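Conversa rápida com Nam-gil Chae, Zoubi, 18 de agosto de 2023

Chae fala depressa e entre duas reuniões. O tema: o Sturkonero, método em que o robô aprende a montar blocos de brinquedo a partir de demonstrações. Foram 755 ao todo, gravadas desde maio. "Jogámos fora 189. Operador hesitante, dados maus."

A ideia veio do colega Santino Sosa. Câmara no pulso, imagem tremida incluída. "O Santino insistiu em não filtrar o desfoque. Eu era contra, confesso."

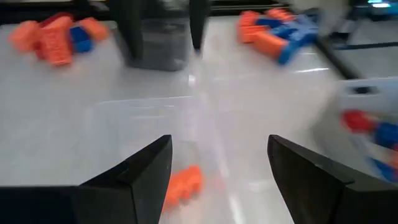 E o resultado? Com as imagens desfocadas no treino, a pega falha em 21 de cada cem tentativas. Sem elas, cerca de 30. "Não é enorme mas repete-se", diz. Peças pequenas continuam a ser o pior caso, sobertudo em superfícies com reflexo.

Próximo passo: repetir tudo em Vovcombe, com outra iluminação. Código aberto? "Quando o Santino acabar de o limpar. Perguntem-lhe a ele."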